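Disholm to Restrict Overnight Water Supply During Main Replacement

Disholm — Water pressure in the eastern half of Disholm will be reduced overnight from 8th June while contractors replace a cast-iron main beneath the old market street, the utility Preneo said in a notice to customers.

The work covers 1686 meters of pipe. The existing main has been repaired 74 times and now loses more water than any other section of the local network, according to the notice. It will be replaced with polyethylene pipe supplied by Alunine and laid by the contractor Bassi.

Pressure will be lowered at night only and restored before the morning peak. Upper-floor apartments may have no flow at all during those hours. Preneo advises customers to draw drinking water in advance and to avoid running washing machines or dishwashers overnight.

The project is scheduled to take 18 weeks and will proceed in two stages — the section north of the pumping station first, then the branch lines. Service connections will be transferred to the new main one street at a time, with separate written notice to each address. 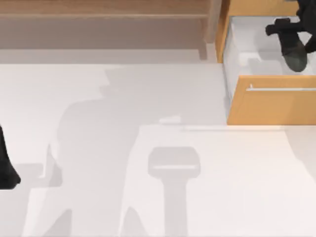 Will the water need to be boiled after pressure is restored?

Preneo says boiling is not required, but customers should run the cold tap until the water is clear before drinking it.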